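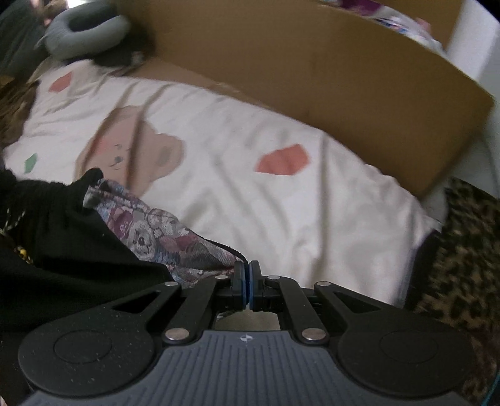
What is the first thing a raffle organiser should sort out before selling a single ticket?

The permit, according to Mwangi Nyamweya, and after that the question of what happens to a prize when the winner can't be found. He has been running the big winter raffle in Fudthorpe for long enough to have been caught out by both, and he'd like other towns to have an easier time of it.

I caught up with Mwangi at his kitchen table, with the heater going and a plate of his sister's shortbread between us, and we had meant to talk for half an hour. By the time I put my pen down the shortbread was gone and it was dark outside. He is that sort of talker, and I say so with affection, being one myself.

The Fudthorpe raffle is drawn every June. It started as a meat tray and a bottle of port to help pay for lights at the netball courts, and it has grown to the point where 3000 tickets are printed and people who moved away years ago still ring up to have some put aside. First prize last time was a fortnight in a cottage at Flellen, down on the coast, with a fuel voucher to get you there. Second was a chest freezer. The freezer, Mwangi tells me, is what people really want.

"You put a holiday at the top because it looks good on the poster," he said. "Then you stand at the stall and every second person asks how big the freezer is. They want to know if it'll take a side of lamb. I've learned to bring the measurements."

He didn't set out to be the raffle man. He had come to Fudthorpe to work in the office at Harawira, the seed and grain merchants, and somebody there noticed that he was good with ledgers and didn't mind talking to strangers. He was handed a biscuit tin of ticket butts and asked if he could make sense of them. It took him three evenings. Some of the butts had a first name and nothing else. One had a drawing of a horse.

"I did work out the horse in the end," he said. "It was a little girl whose family had the riding school. Her dad had let her fill it in. I rang them up and said, is this your horse? And it was."

That tin taught him most of what he believes about raffles, and what he believes mostly comes down to handwriting. Every seller in Fudthorpe now fills in the butt themselves while the buyer spells out their name and says their phone number aloud. It slows the queue down something dreadful on a cold morning, and there are grumbles. He stands firm on it all the same.

"If I can't read it, I can't ring you," he said. "And if I can't ring you, I'm sitting here with your freezer."

I asked whether that had ever happened, and he put down his tea. It had, and it's the story everybody in town knows, though I'd only heard it second-hand and with a few things added along the way.

The year of the missing winner, the top prize was a travel voucher, and the ticket drawn had been sold at the bakery. The name was clear enough, but the phone number was one digit short. The rules printed on the back said prizes had to be claimed, but they didn't say by when. So the raffle had a voucher, a name that matched no one in the district, and no date on which anything could be decided.

"We put it in the bakery window. We put it in the school newsletter, the pub, the surgery, the back of the church bulletin. I had people I'd never met stopping me in the street to say they thought it might be a cousin of theirs," Mwangi said. "You'd be amazed how many people have a cousin."

In the meantime opinions in town hardened. There were those who wanted it redrawn straight away, and those who thought a redraw would be theft, more or less. One man wrote to suggest the voucher be cut up and shared among everyone who had bought a ticket, a sum Mwangi did work out, being a thorough person, and which he says would not have covered the stamps.

The winner did turn up. She was a nurse who had filled in at the surgery for a short spell, bought a ticket with her sandwich, and gone on to her next job in another state. A friend who had stayed in touch with someone at the surgery happened to mention the fuss. The nurse still had her ticket, folded up in the back of a phone case.

"She rang me at seven in the morning, terribly apologetic, as if she'd done something wrong," Mwangi said. "I had to sit down on the back step. I'd been carrying that voucher around in my head for weeks."

The rules on the back of the ticket are longer now. There is a claim period with a closing date, a line saying how winners will be contacted and how many tries will be made, and a line setting out what becomes of an unclaimed prize. He had someone at the permits office talk him through what was needed, and he urges anyone starting out to do the same, and to do it early, as what you're allowed to do changes from one state to the next and with the value of the prizes. He won't give advice on other people's permits. He's had phone calls from organisers hoping he'd say it would probably be fine, and he tells them all to ring the office.

We got on to money after that, and he was frank about it. Not every raffle pays. He has seen one run for a hall roof where the prizes cost nearly as much as the tickets brought in, and the people who ran it were worn out and quite sad by the end. His own rule is to have the big prizes donated or heavily discounted before a price is put on a ticket. The Flellen cottage comes from a couple who used to farm outside Fudthorpe and like to keep a hand in. The freezer comes at cost from Prundimach, the appliance place on the highway, and they deliver it as well, which matters more than you'd think when the winner lives up a flight of stairs.

"People are generous if you ask them properly," he said. "I go in person. I don't send a letter. I go when the shop's quiet, and I tell them what the money did last time, to the dollar if I can. And if they say no I thank them and I buy something."

Last year's money went to the shade sails over the small playground, and there was enough left for 200 library books. This year's is meant for the pool, where the change rooms have been in a poor way for as long as anyone can remember.

The draw itself is the part he loves, and his whole face changed when he got on to it — I wish I could put that down on paper. It's held in the hall at six in the evening, with soup. The barrel was made by a retired cooper and has a little brass door, and it squeaks, and every year somebody offers to oil it and is told to leave it alone. A child is chosen from the crowd to pull out the tickets. A person with no ticket in the raffle stands beside them and reads each number twice.

Finding that person is a job in itself. "In this town, everybody's got a ticket," he said. "One year we had to use a fellow who was driving through and had only stopped for the toilet. He stayed for soup. He stayed for the whole thing, and he sends us a card at Christmas."

There are 25 prizes and they're drawn from the smallest up, so that the room has time to get properly worked up. The jars of relish go first, then the car wash, then the hampers, and on through the firewood and the haircut and the hour with a piano tuner. By the time they come to the freezer, you can hear people breathing.

I wanted to know if he'd ever thought of moving it all online. Plenty of places have, and he doesn't think less of them for it. He can see the sense in it for people who live away, and he's had a few long chats with his niece about how it might be set up. He would want to check first whether the permit covers it. But he worries about the stall outside the bakery.

"There's an old fellow who buys one ticket from me every week we're selling," he said. "He could buy them all at once. It'd be cheaper, there's a discount for a book. I've told him. But he likes to come down and have a yarn, and he tells me about his tomatoes, and then he buys his one ticket. I don't know where I'd put that on a website."

Has that fellow ever won? A jar of relish, Mwangi said, and he gave it back to be raffled again as he doesn't care for relish.

As for Mwangi himself, he can't enter, and neither can anybody in his household. He made that rule on his own account and his sister has never quite forgiven him, as she has had her eye on the freezer since the first one was wheeled into the hall. She came in while we were talking, to see about the plate, and said so again.

He does buy tickets in other people's raffles, whenever he's passing through somewhere and sees a card table with a cash tin on it. He always turns the ticket over and reads the back before he pays. His best win so far is a pair of guinea fowl, which he had to drive home with on the back seat, and which now live with a friend who has more patience and fewer neighbours.

Tickets for this year's draw are on sale outside the bakery most mornings, and over the counter at Harawira. Spell your name out slowly, and have your phone number ready, all of it.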